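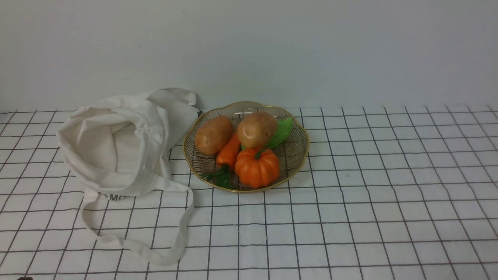
Bag-and-basket task, start position. Vegetables go from the basket into the tote.

Todutero User Board > Teaching by demonstration
2428 views · 14 replies · 3 shares

gridlock_wragg
We're collecting demos for this one by remote control, two operators on Wragg leader arms. Target is 320 good episodes. The potatoes and the pumpkin are fine. The tote is the problem. It lies on its side, the mouth folds over, and every operator deals with it differently. One holds the bag open with the left arm the whole time, the other just pushes the vegetable in. Do I need to pick one method?

marrowfat
Pick one. We mixed two styles on a drawer task in May and the policy stopped halfway between them. Write the steps down and throw out the episodes that don't follow them.

tinsnip88
I disagree. If you only show one way, it has no idea what to do when the bag slumps. Keep both and record more. We went to 1000 on a cloth task and the mix stopped hurting.

marrowfat
That's a lot of operator hours for a tote bag.

pell_o
Have you tried guiding the arm by hand for the bag part? You can feel the canvas catch. With the remote setup I never know how hard I'm pulling.

gridlock_wragg
Tried it on the Prokirlow arm. It felt better, but my hands were in the camera view for most of the episode, so I dropped it.

tinsnip88
I'd move that long strap too — at least for the first batch. It loops right out across the grid and a gripper will snag it sooner or later.

gridlock_wragg
I want the strap left loose. It will be loose when people use it. Going with one method for now, holding the bag open, and I'll post the numbers.

Comments (2)

narnbridge_lab: Same trouble with the carrot here. Ours kept getting picked up by the leaves until we told operators to grab the orange part.

oddbolt: Following. Please post failures as well.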